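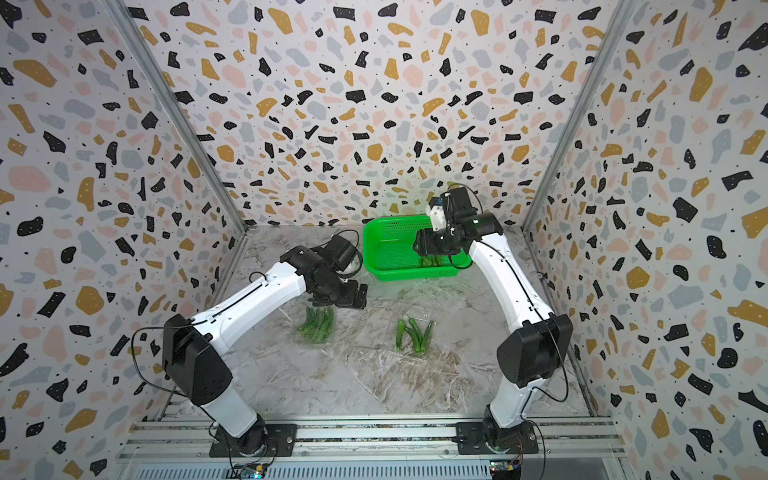
Figure 3. The two-arm cell during the chilli task, with the right gripper lowered into the green basket and the left one above the clamshell pack.

4.2 Collecting the chilli demonstrations

I did most of the teaching for this task myself, sitting at the Drada desk with one leader handle in each hand, and I'd like to be frank about how it went. We recorded 300 demonstrations by remote control and kept 200 of them. The rest went mostly because I'd dithered – long pauses over the basket while I made up my mind which pepper to go for. A policy trained on dithering learns to dither, as Deok-su Gil kept telling me (he was right, and we have the early Nikatbridge runs to show for it).

We also tried teaching by hand, holding the arm and walking it through the motion. It felt lovely for big sweeps, but I couldn't get a neat grasp on something as thin and slippery as a chilli while my own elbow was in the way! So everything reported in this section comes from remote control, and the hand-guided set is only used in Section 5.
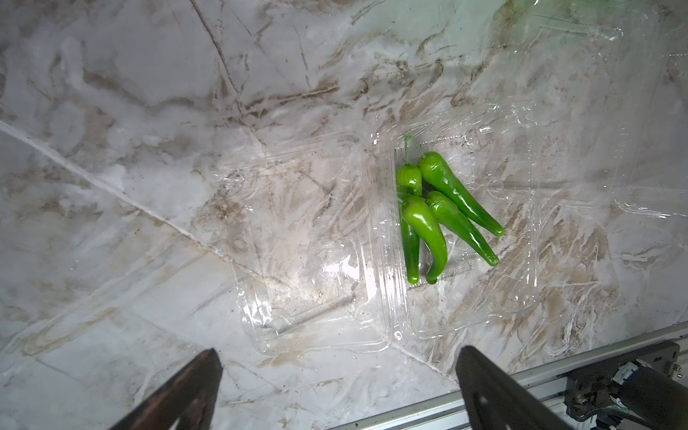 Figure 4. Wrist camera view of the open clamshell, with four chillies in the tray and the lid lying flat.

The wrist views mattered far more than I'd expected. Clear plastic is a pain to see from the fixed camera, and on a marbled surface the rim of the tray nearly melts away. Close up you at least get the glints along the ridges, and I found myself steering by those. Ragnvald Dalen, who teaches much more smoothly than I do, hardly looked at the fixed view at all.

We asked each teacher to finish one grasp before starting the next, and to let the other arm wait in the meantime. It's slower – my Tuesday session dragged on until the light went – but the Szekeres labelling tool splits such recordings cleanly, and we only had to move 2 of the cut points by hand.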